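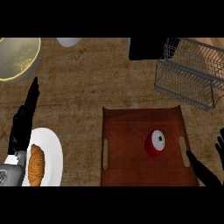

A bowl with a thin gold line along its rim, on a wooden tabletop.

Marnitz dish lending service to move into former Karagiannis hardware store

The Marnitz Public Library will move its dish lending service out of the basement of the main branch and into the former Karagiannis hardware store on Greten Street in October, the library said.

The service lets anyone with a library card borrow plates, bowls, cups, serving platters and flatware for up to 12 days at no charge. It began as a one-year trial and was meant to cover graduation parties and holiday meals. Borrowing has stayed high in every season, and the basement room no longer has the shelf space or the sink it needs, library director Agustina Valdebenito told the city council at its latest meeting.

Over the past year the service recorded 2,221 loans. Those loans went to 552 cardholders, many of whom came back more than once. A single loan can be anything from one cake stand to a full set of dinner plates.

"People plan a dinner and then find out they own six forks," Valdebenito said. "They come to us on a Thursday afternoon and we are out of forks too. We need more room, and we need to be able to wash things in the same building."

At present, returned dishes are rinsed at home by the borrower and then taken by van to the kitchen at the Kindidon Senior Center, where they go through a commercial dishwasher. They are driven back to the library the next morning. The van is shared with the bookmobile program, and on days when the bookmobile has a school visit the dishes wait.

The Greten Street building has been vacant for three years. The Karagiannis family closed the hardware store when the last of its owners retired, and the city bought the property the following spring. Part of it is already used to store folding chairs and traffic cones for the parks department. Those will be moved to the public works yard on the east side before the library takes over.

The council approved the move by a vote of five to two. The library will use the front half of the ground floor. The back half will stay empty until the roof over it is repaired, and the city has not set a date for that work.

Most of the cost is for plumbing. The building has one restroom and a utility sink but no kitchen, and the dishwashing room will need a new drain line, a grease trap and a larger water heater. The dishwasher itself is being bought used from a school cafeteria that has closed. City engineer Masaru Ikeda said that the existing sewer connection was checked with a camera in the spring and is in fair condition.

"The pipe under the sidewalk is older than we would like, but it is sound," Ikeda said. "We will replace the section inside the building and leave the rest alone for now."

Ikeda said customers of the neighboring businesses should expect one lane of Greten Street to be closed for a short period while the new water line is connected. The work will be done at night, starting at 9 p.m., and the street will be open again by the morning commute. Driveways will not be blocked.

Council member Tadeo Sepúlveda voted against the move. He said he supports lending dishes but wanted the city to look for a tenant who would pay rent. Greten Street has lost two shops in the past few years, and the corner where the hardware store stands gets more foot traffic than any other on the block, he said.

"It is a good building in a good spot," Sepúlveda said. "I would have liked to see us advertise it properly for six months before we gave it to a city department."

Other members said the property was listed last year and drew two inquiries, neither of which led to an offer. The agreement with the library runs for three years, and the council can end it with 90 days' notice if a buyer or tenant comes forward.

The collection now holds 755 pieces, not counting flatware. Nearly all of it was donated. The library accepts dishes in any color or pattern, as long as they are free of chips and cracks and can go through a commercial dishwasher. It turns down hand-painted pieces unless the maker's label says they are food safe, and it has stopped taking crystal. Mugs are not being accepted until further notice. The library has more of them than it can lend.

Uyên Ninh, who manages the collection, sorts donations by size and shape and leaves the patterns mixed. Borrowers who want a matching set can ask for one, and there are four complete sets of plain white dinnerware that are reserved weeks ahead in May and June. The mixed sets are easier to get.

"The first question I get is whether everything has to match," Ninh said. "I tell people to come in and lay some of it out on the counter. Most of them leave with the mixed plates."

Ninh said platters and large serving bowls are the pieces she runs short of most often. They are awkward to store, few people donate them, and they are the ones most likely to come back late. Soup bowls are the slowest to go out in summer and the quickest in winter.

Breakage has been lower than the library expected. Borrowers are asked to report a broken piece but are not charged for the first three in a year. After that the fee is $2 for each piece. Lost serving pieces are charged at $5. Late returns carry no fine, but a cardholder with overdue dishes can't take out more until they are back.

Uriel Barrientos, a retired bus driver who lives near the main branch, borrowed plates for his granddaughter's baptism lunch and again for a block party. He said he used to buy paper plates in bulk and ended each party with several bags of trash.

"You rinse them, you put them back in the crate, and you take them back," Barrientos said. "The crate is heavy. That is my one complaint. If they have parking at the new place, I have no complaint."

The new location will have four short-term parking spaces at the side entrance on Marnitz Avenue, along with a ramp and a set of carts that borrowers can roll out to their cars. The basement room at the main branch can be reached only by a stairway and a small elevator that has been out of service twice this year.

Hours will change as well. The basement room is open when the library is open, but dishes can be picked up only when a member of the collection staff is on duty. At Greten Street the counter will be staffed from 11 a.m. to 7 p.m. on weekdays and from 10 a.m. to 2 p.m. on weekends. A return window at the side entrance will be open an hour longer in the evening. Crates may not be left outside the door after hours.

Reservations will still be made by phone or at any library desk. An online system is planned but will not be ready for the opening. The library said large orders – anything over 40 place settings – should be reserved at least two weeks ahead and will be limited to one per cardholder in a three-month period. Schools and churches can borrow under the same rules by naming one cardholder who is responsible for the order.

The service will stop lending for nine days while the collection is packed and moved. Dishes that are out on loan when the basement room closes can be kept until Greten Street opens, and due dates will be changed automatically. Borrowers with events during those nine days should pick up their orders before the closing, Ninh said. Donations will not be accepted during the move.

The basement room will go back to its earlier use as storage for the library's local history files, some of which are now kept in a rented unit outside the city. Valdebenito said ending that rental will save enough to cover the added heating cost at Greten Street in the first winter.

The council asked for a report on borrowing and costs after the first six months. It also asked the library to look into whether tablecloths could be added. Valdebenito said the laundry would be a separate problem and that she would come back with prices.

People who want to donate dishes before the move can bring them to the main branch during regular hours. Pieces should be clean and wrapped in newspaper or a towel, and anything the library can't use has to be taken home the same day.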